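卫生间收纳与卷纸那点事：大家问得最多的几个问题

2022-08-03　文：蒙特塞拉特·里瓦斯（Montserrat Rivas）
阅读时间：7分钟

五月份那篇讲小卫生间整理的文章发出去以后，后台收到的留言一下子多了起来，到昨天晚上是451条。我一条一条看的，看到后来发现大家问来问去都绕不开那几件事：纸架装多高、纸头朝里还是朝外、马桶盖怎么擦才亮、水箱上面到底能不能放东西。干脆攒成一篇问答，以后有人再问我就直接甩链接（偷懒一下！）。

先说清楚，我不是装修师傅，也不卖洁具。我就是一个在Villanueva租了好多年房子、搬过好几次家、每次搬家第一件事就是刷卫生间的人。下面写的都是我自己家里的做法，你家情况不一样，别硬套。

纸架装多高合适？

网上的说法五花八门，我试下来最靠谱的办法特别土：坐上去，手自然往前伸，手停在哪儿就装哪儿。别照着别人家的尺寸抄，个子差十厘米，舒服的位置就完全不是一回事。家里有小朋友的，让小朋友也坐一坐，取个折中。

我家第一个纸架是前任房客留下的，装在身后偏右，每次拿纸都要扭腰，扭了整整一个冬天。后来我拿了段美纹纸胶带在墙上贴了三个候选位置，贴了一个星期，谁用得顺手就在那条胶带上画个勾。最后赢的那条比我自己想的低不少。

如果只能装在水箱旁边的墙上怎么办？

小户型很常见，没什么丢人的。门一开就顶着膝盖，侧墙又是瓷砖不让打孔，那就只剩水箱边上那一块了。这种情况我建议横杆别太贴墙，留出手能伸进去的余地，换卷的时候才不会跟墙较劲。还有一点，装在后面的纸架一定要选撕纸利落的，回头单手撕纸撕出一条两米长的飘带，这事我干过。

纸头到底朝里还是朝外？

哈哈哈，这个问题能吵一晚上。我是朝外派，好找纸头。可我妹妹家养猫，猫一扒拉，朝外的那种一会儿就全躺地上了，所以她坚定朝里。我去她家就按她的来，她来我家也得按我的来，目前相安无事。

要是你的纸架带一个小盖子或者小搁板，其实朝哪边影响都不大，纸头压着就不乱跑。

纸架选塑料的还是金属的？

我两种都用过。塑料的便宜，吸盘款还能随便挪，就是夏天容易掉，半夜咣当一声吓死人。金属的稳当，深色的我尤其喜欢，配白墙白马桶特别精神，水渍也没有亮面的那么显眼。缺点是落灰看得清清楚楚，得隔三差五抹一下。

我现在这个是在Brakitz买的，付了1449，心疼了好几天，不过螺丝拧上去之后就再没松过，算下来比每年换吸盘强。

换卷的时候有什么讲究吗？

有！新卷开头那一截粘着胶，别硬抠，抠烂了后面好几层都跟着毛边。我是沿着胶的边轻轻掀，把头一截撕下来，顺手叠一叠擦一下纸架上的灰，然后才扔。一点都不浪费，纸架也顺便干净了。
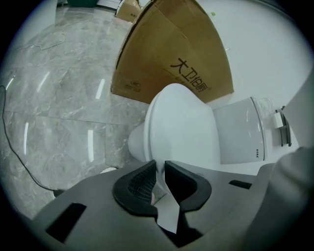
特尔莫·帕斯托尔（Telmo Pastor）留言说，他家的规矩是谁用完谁换，可是总有人留最后一格纸在筒上，假装没用完，问我有没有治这种人的办法。

特尔莫，我太懂了。我家以前也这样，一格纸，孤零零挂在那儿，谁都说不是自己。我后来的做法是把备用卷放到坐着就能拿到的地方，不用站起来、不用开柜门。真的好很多！大部分人也不是坏，就是懒得走那两步。剩下那一小部分坏的，我也没招。

备用卷纸放哪儿？放多少？

我只在卫生间里放两卷，其他的全部放走廊柜子。卫生间潮，纸放久了摸着发软，擦起来掉渣。去年Lellby打折我一口气囤了一大箱，塞在洗手台底下，结果下水管接口渗了一点点水，最底下那层全成了纸浆。教训啊。

放在外面的两卷我用一个敞口小筐装着，别用带盖的，带盖的大家就懒得看里面还剩几卷，等到发现没了的时候，通常都已经坐下了……

水箱上面能不能放东西？

能放，但少放。我以前在上面摆过香薰、绿萝、两本杂志和一个陶瓷小鸭子，看着挺温馨，可是每次要开水箱盖检查浮球，都得先把这一家子请下来。小鸭子就是这么牺牲的。

现在我家水箱上面什么都不放，一块布抹过去两秒钟完事。如果按钮在水箱上，周围更要空出来，不然瓶瓶罐罐挡着，客人找不到地方冲水会很尴尬。

马桶盖怎么擦才亮？

我的顺序是先上后下：水箱、盖子外面、盖子里面、座圈上下两面，最后才是底座和地面。用温水加一点点中性洗洁精，软布擦，再用干布收一遍。那个“收一遍”特别重要，很多人觉得没擦干净，多半是水痕。

千万别用钢丝球，也别用带颗粒的去污粉，光面划花了就救不回来，以后越来越容易挂脏。蕾梅迪奥斯（Remedios Cuesta）问能不能用白醋，陶瓷部分可以，薄薄涂一层等几分钟再冲掉；座圈的铰链如果是金属的，我会绕开。还有，醋和含氯的漂白水绝对不能一起用，前后脚用也不行，会产生有毒气体，这个请务必记住。

底座后面那一圈够不着怎么办？

旧袜子套在长尺子上，橡皮筋一绑，来回拉。我外婆的办法，比我买过的所有缝隙刷都好使。弄脏了袜子直接扔，不心疼。

多久打扫一次？

我家是两天抹一次表面，周末彻底刷一次。我拿Horari设了个提醒，提醒词写的是“就五分钟”，骗自己挺有效的。有时候周末出去玩就漏了，漏了就漏了，下次补上，别因为漏一次就索性放弃一个月（我说的是我自己）。

冲水前要不要盖盖子？

我盖。旁边就是牙刷和毛巾，盖上心里踏实。家里人一开始记不住，后来我把备用卷纸的小筐挪了地方，盖子掀着的时候够筐有点别扭，慢慢大家就都习惯合上了。

湿厕纸能不能冲？

我自己是不冲的，包装上写可冲散的我也不冲。老楼管子细，楼下巴尔塔萨（Baltasar Ortuño）家堵过一回，请人来通花了2931，整栋楼都听见他叹气。旁边放个带盖的小垃圾桶，每天倒，没味道。

租房不让打孔，有没有别的办法？

有三种我试过：落地纸架、水箱侧挂、无痕胶。落地的最省事，就是占地方，扫地要挪。侧挂的要先看水箱的厚度，有的挂钩开口太窄，买之前拿尺子量一下。无痕胶要等墙面完全干透，贴上以后晾一整天再挂东西，别心急。我有一回只等了一个小时，结果你们猜得到。

暂时就想到这些。还有关于地漏返味的那几条留言我看到了，这个我得先问问给我家修过管子的师傅，问明白了再单开一篇，不想乱讲。有别的问题继续往评论区里丢就行，纸头朝里派也欢迎来吵！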